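Pick Order Planning for a Cluttered Table
Final project report, Vendance lab course
3 March 2022

What I was trying to do

My project was the planning part of a table clearing system. Somebody else's code finds the objects and somebody else's code moves the arm, and my piece sits in between and decides what to grab next. I called it Radwan (I needed a package name at one in the morning and it stuck). It takes a list of object masks with depth, works out what is lying on top of what, and hands back an order.

I figured this would be a weekend of sorting a list by height. It was most of a semester!

First attempt: just take the highest thing

Version one picked whatever had the highest point. That's fine for a pile of blocks. It's terrible for anything tall standing next to anything flat, because a cup by itself on the table always wins over the thing that is really blocking you. It doesn't break anything, it just wastes moves, and with a slow arm you feel every wasted move.

So I threw that out and built a graph instead. Every object is a node, and there is an arrow from A to B if A has to leave before B can. To get the arrows I look along the border where two masks touch and compare depth on each side. If A is consistently closer to the camera along that border, A is on top. Then I only pick nodes with no arrows coming in.

The layout that taught me the most had a kraft-cover notebook lying over a rubber chicken, with a foil snack package over the corner of the notebook. The right answer is package, notebook, chicken, and the cup and the jar can go whenever.

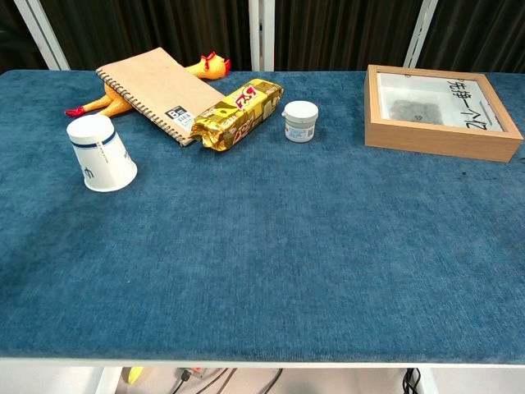
What went wrong

Foil. The depth readings on shiny packaging were full of holes, so the border check had hardly any good pixels to compare, and my code treated "no data" as "no arrow." Then it would happily offer the notebook first with the package still on it. I fixed this by adding a third state, unknown, and the planner now asks for another view before it picks anything with an unknown arrow pointing at it.

The chicken was the other headache. With the middle of it covered, the detector liked to report the head and the feet as separate objects. I added a merge step that joins two masks if they have similar color and the same object is covering both. It's a hack and I know it's a hack, but it got me unstuck.

I also had a bug where two objects each blocked the other and the planner just sat there forever. Now it breaks the loop by dropping the arrow with the weakest depth evidence, and it writes a warning to the log so I can go look.

Testing

I ran everything on 234 saved layouts, replayed through Flarkent, our little playback tool, with a cap of 1000 planner steps per run so a stuck loop couldn't eat my whole night. In 40 of them the planner asked for at least one extra view. I went through those by hand and most had something shiny in them, which made me feel better about the unknown state.

What I'd do next

The merge step needs to go, or at least learn something smarter than color. I'd also like the planner to think about where the gripper fits, since right now it will pick an object that is free on top but squeezed in from both sides. The settings file is a mess too (sorry to whoever inherits it). Start with the border threshold, everything else depends on it.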